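How Does a Mirror Work?
Page 2 of At Home with Science

You probably look in a mirror every morning when you brush your teeth. It shows your face, the towel behind you and the door behind that. A mirror does this with light.

Light travels in straight lines. It leaves a lamp or the sun, hits things and bounces off them. When some of that light reaches your eyes, you see the thing it bounced from.

Most things are rough, even when they feel smooth. A sheet of paper has tiny bumps all over it. Light hits the bumps and scatters in every direction, so you see the paper but no picture of yourself.

A mirror is very smooth. Most household mirrors are a sheet of glass with a thin layer of metal on the back. The light goes through the glass, hits the metal and comes back out in a neat order. Your eyes get a clear picture.

Where does the light go? Think of rolling a ball at a wall. Roll it straight and it comes straight back. Roll it at a slant and it leaves at the same slant on the other side. Light does the same with a mirror. If you stand to one side, you see the other side of the room – and somebody over there can see you.

A vanity table has a mirror at the back and a flat top for small things. Sit in front of it and you can see your face, the tabletop and part of the room behind you.

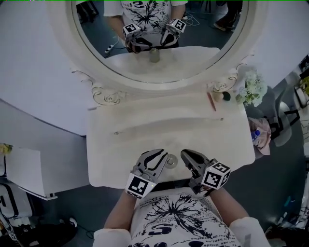
Why does a mirror get foggy after a hot shower?
Warm, damp air touches the cool glass, and the water in the air turns into tiny drops. The drops scatter the light, so the picture goes blurry until they dry up.

Words to know
Reflect: to bounce light back
Scatter: to send light off in many directions

Written by Rocío Ocampo. Checked by Joscha Seidel.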